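Communauté d'entraide Tevgate > Vaisselle et petit équipement > Entretien

Assiettes émaillées à marli martelé : lavage, égouttage et stockage

Intendance de la résidence Prekell
Publié le dimanche 16 février 2020

Madame, Monsieur,

Notre établissement a renouvelé sa vaisselle de salle et dispose désormais de 132 assiettes plates de la série Breneck, de teinte beige, à bord noir et à marli texturé. L'ancien service, en porcelaine blanche unie, était lavé en machine puis empilé sans précaution particulière.

Nous constatons depuis la mise en service deux difficultés. D'une part, un voile mat se dépose dans les creux du relief, alors que le centre de l'assiette reste net. D'autre part, le liseré noir présente sur plusieurs pièces de petites marques claires, dont nous ignorons s'il s'agit d'éclats ou de traces de frottement.

Nous souhaiterions connaître les usages d'autres établissements sur le dosage du produit de rinçage, la position des assiettes à l'égouttage et la hauteur des piles. Le personnel a pour instruction de saisir les assiettes par le bord extérieur, sans poser les doigts dans le creux.

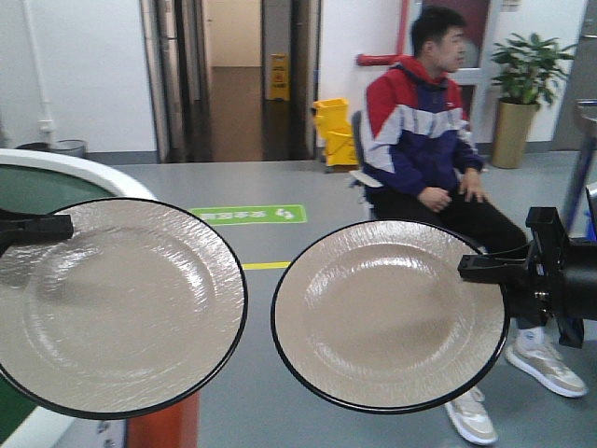 Kedir Moges

Bonjour,

Le voile mat que vous décrivez correspond selon toute vraisemblance à un dépôt calcaire. Il convient de le vérifier sur une seule pièce : appliquer du vinaigre blanc dilué dans son volume d'eau, laisser agir quelques minutes, rincer abondamment. Si le voile disparaît, l'émail n'est pas en cause et il y a lieu de contrôler l'adoucisseur avant toute modification du dosage.

Pour les marques du liseré, passez l'ongle sur la zone concernée. Une trace de métal est lisse au toucher et cède à une pâte nettoyante non abrasive. Un éclat accroche ; la pièce doit alors être retirée du service.

Quant au stockage, nous utilisons des bacs en plastique à poignées découpées, lavés et séchés avant chaque remplissage. Les assiettes sont posées à plat sur le plan de travail, contrôlées une par une, puis rangées sur chant. 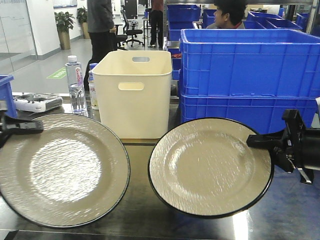 Assiettes beiges à bord sombre et bac de rangement vide.

Le contrôle demande un peu de temps lors des premières semaines. Nous inscrivons les pièces écartées sur une fiche, avec la date et le motif du retrait, ce qui facilite les échanges avec le fournisseur.

Je vous déconseille les intercalaires en papier, qui retiennent l'humidité. Des disques de feutrine lavables conviennent mieux.

Brennan

Nous on empile tout et il n'y a jamais eu de souci. Veuillez consulter la notice du fabricant.

Économat du centre Breneck-Sud

Madame, Monsieur,

Je me permets de compléter la première réponse sur la question de l'égouttage, qui n'y est pas traitée. Les assiettes à relief doivent être égouttées à la verticale ou presque, avec un écart suffisant pour que l'air circule entre les faces. Lorsque deux assiettes se touchent,

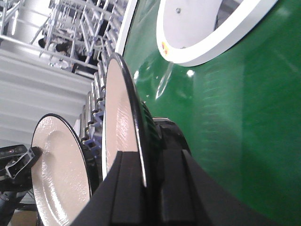
l'eau demeure prise entre le dos de l'une et le marli de l'autre, et le dépôt se forme à cet endroit en séchant. Nous laissons pour cette raison un emplacement libre sur deux dans les paniers. Le rendement par cycle s'en trouve réduit, mais l'essuyage manuel a pu être supprimé.

Notre parc compte environ 157 assiettes de ce type, réparties sur 2 offices. Les piles y sont limitées à douze pièces et ne sont jamais glissées l'une contre l'autre sur l'étagère. 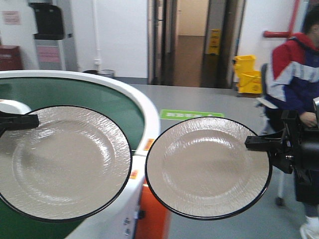 Le contrôle visuel en fin de lavage mérite également une consigne écrite. Un examen de face, sous un éclairage direct, est préférable à un examen à plat. Sur un modèle à bord martelé, le relief renvoie la lumière en petites ondulations brillantes, tandis que le centre est lisse ; toute zone du bord qui demeure terne au milieu de ces reflets doit être considérée comme suspecte et la pièce relavée.

S'agissant du produit de rinçage, je vous invite à procéder par paliers et à conserver chaque réglage pendant une semaine complète avant d'en juger.

Je vous prie d'agréer, Madame, Monsieur, mes salutations distinguées.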